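Kandano Open Day

The Kandano Open Day is a yearly public demonstration of robotic manipulation held at the Kandano workshop in Jinau. It takes place in May and lasts one afternoon, from 1 p.m. to 6 p.m. Visitors watch robot arms carry out short handling tasks and may, under supervision, operate one of the arms themselves. The event is best known for the Wan station, at which a person guides the arm directly while the view from its wrist camera is shown on a screen facing the audience.

History

Kandano began as a repair shop for packaging equipment and moved into the building and testing of robot arms after it took over its present premises. The first open day was a closed showing for customers, with 9 guests and a single arm bolted to a table. Public admission began the following year. The format has changed little since then, apart from the addition of the Wan station and the removal of a conveyor demonstration that was judged too loud for the room.

The name Wan was first applied to a control program and later to the station as a whole. Older handouts use it in both senses, and some confusion between the two persists in the program notes.

Format

The afternoon is divided into sessions of 60 minutes, with a break between sessions for checks on the equipment. Each session opens with a short talk on the parts of an arm, followed by a demonstration run and then by visitor operation. Groups are admitted by ticket. In the most recent year for which a count was published, 656 tickets were issued, of which a large share went to local schools.

There are 7 stations. Most show a fixed task, such as sorting blocks by size, placing caps on bottles or folding a cloth in half. The fixed tasks run without an operator and are reset by hand after every cycle. The Clullemine station, named after the town that supplied its first test parts, is used for faults: the arm is given a part that is out of position, and the audience watches whether the program detects the error, repeats the motion or stops.

Wan station

At the Wan station the arm is led through a motion by a person standing beside it. The joint positions and the camera images are recorded together and can be played back later in the session. A visitor usually takes over after one full demonstration run, beginning with slow movements in open space before any object is approached.

The wrist camera is mounted close to the gripper, so parts of the gripper remain in view whenever the arm moves. The image changes quickly with small turns of the wrist, and at low positions it takes in the floor, cabling and the undersides of nearby equipment. Presenters use this to explain why a wrist view is normally paired with a second, fixed camera — the wrist view gives detail near the fingers but little sense of the room.
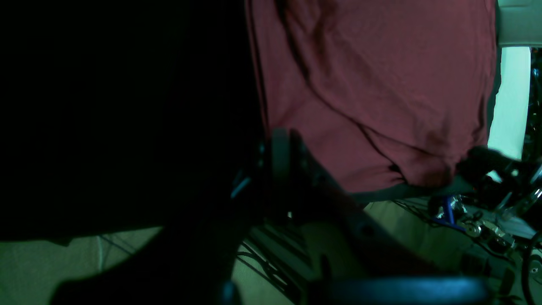
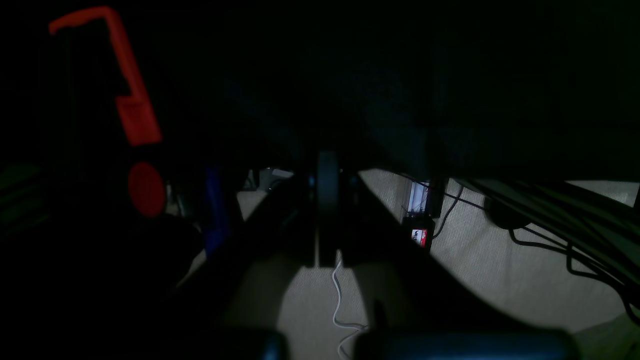 Wrist-camera views with parts of the gripper and black cables on the floor.

Equipment

The arms on display are electrically driven and fitted with two-finger grippers unless the task calls for a suction cup. Finger pads are changed between sessions at the cloth-folding station, where wear is highest. Power and signal cables are checked before the doors open and again during each break.

Recording is done on a computer placed outside the visitor area. Images and joint readings are stored with a shared time stamp. If the two streams drift apart the run is discarded, and the operator is offered another attempt. Runs made by visitors are kept only until the end of the day.

Speed is limited in software at all stations during public hours. The limit at the Wan station is lower than elsewhere — a person is within reach of the arm for most of the session. A stop button is placed on each side of the work area, and the presenter holds a third.

Reception

Feedback forms have rated the Wan station highest in every year it has run. Common complaints concern waiting time, the small size of the audience screen and the difficulty of hearing the opening talk from the back of the room. The screen was replaced with a larger one after the second public year. Teachers have asked for a printed guide to the fault demonstrations, and a short version is now handed out at the Clullemine station.

Some visitors with a technical background have criticized the fixed tasks as too simple. Kandano has kept them on the grounds that they can be repeated without adjustment for a full session.

See also

Robot end effector
Teaching by demonstration
Collaborative robot
Wrist-mounted camera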